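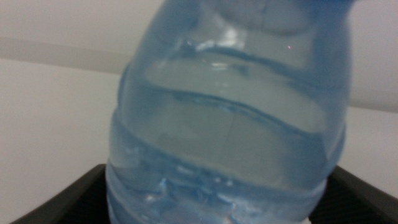
Boards > Kitchen & Pantry > Water storage > Refilling the same bottle

Print this thread | E-mail to a friend

Search this board: enter keywords Go

ridgeline17
22 Dec 2018
My sister-in-law swears you have to toss a plastic water bottle after one use. I've been refilling the same kind for years, the clear bluish ones with the ridges. Is there anything to this, or is it another thing people pass around?

lmoreira
I'd toss it. The ridges are where the gunk sits and you can't get a brush through the neck.
Leonor Moreira

pantry_dad
What gunk? It's water. Rinse it, let it dry upside down. I don't buy that a bottle goes bad because a calendar says so.

lmoreira
Drink from it all day, leave it in a car in August, then smell it. I'm not talking about a calendar.

Farzad H
The car part I'll give you. The rest sounds like something the people selling Clevico steel bottles would love us to believe. I paid 17 dollars for one and the lid leaks.

ridgeline17
So has anyone seen a real test? Not a blog.

pantry_dad
Somebody linked one in post 1086 of the old storage thread. It was a Staltis ad with a chart in it. No lab, no method, nothing.

lmoreira
Fine, the chart was junk. I still wouldn't drink out of a month-old one.

Farzad H
A month, no. A week, sure. Hot water and dish soap warps them, so use lukewarm and shake hard.

ridgeline17
I'll go with a week. She can keep buying cases.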